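How to Write House Rules for a Table-Clearing Arm (Before You Run It)

Every lab that works on kitchen tasks ends up with rules. Some write them down. The rest repeat them across the room at 1745, when everyone wants to go home and the arm is trying to put a soup bowl through a tabletop. This page covers the first way.

The steps assume you test in simulation first. If you don't, start there. Simulated dishes are cheap.

Step 1. Say what the arm is allowed to touch

List the objects by name in the task file. Dishes go on the list. Chairs, windows and walls don't. It sounds silly until you review a run where the forearm has politely moved a chair to the far side of the room and the scorer has called it a success. In the Tuvine task format this is the "contact allowed" field, and leaving it blank means "everything."

Step 2. Set a travel height and a work height

Two numbers, measured from the tabletop. Above the travel height the arm may move sideways. Between the two it may only go up or down, and slowly. We use 30 centimeters for travel. Raise it if you own a tall vase. The work height depends on the lowest rim in the set, so measure your bowls, and yes, all of them.

Step 3. Check the elbow

People watch the gripper, which is the part least likely to surprise them. The elbow swings out over whatever dish is in the middle of the table, and it has no idea the dish is there. Add a clearance check for every link. Chu, our in-house checker, does this at each time step and complains in capital letters.

Step 4. Make it stop over the target

Write in a hover. The gripper comes to rest over the dish, the checker confirms the position, and then the fingers may close. Rounded rims need this most -- a shallow bowl gripped off-center will tip, and a tipped bowl takes its neighbor along.
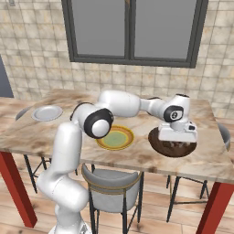 Posted by the Test Methods Editor, Liltuvow Robotics Notes

A table set with two plates and a bowl is plenty for a first pass. Put one light plate in the set and one with some color, as pale dishes on a pale table have a way of going missing from the detector.

Step 5. Leave the chairs in

It is tempting to clear the floor so the numbers look better. Don't. Real dining tables have chairs, usually pushed in at the worst angle. Our Brukora scene set keeps them in all 597 layouts, and layout 1401 (the numbering is a long story) is still the one that catches everybody.

Step 6. Log the near misses

A run that passes with the wrist a hair from a plate rim is a pass, and it also belongs in the log. Keep the joint positions, the closest distance and the software version. "Looked fine" is not a distance.

Change one rule at a time and rerun the whole set after each change, including the layouts you are sick of.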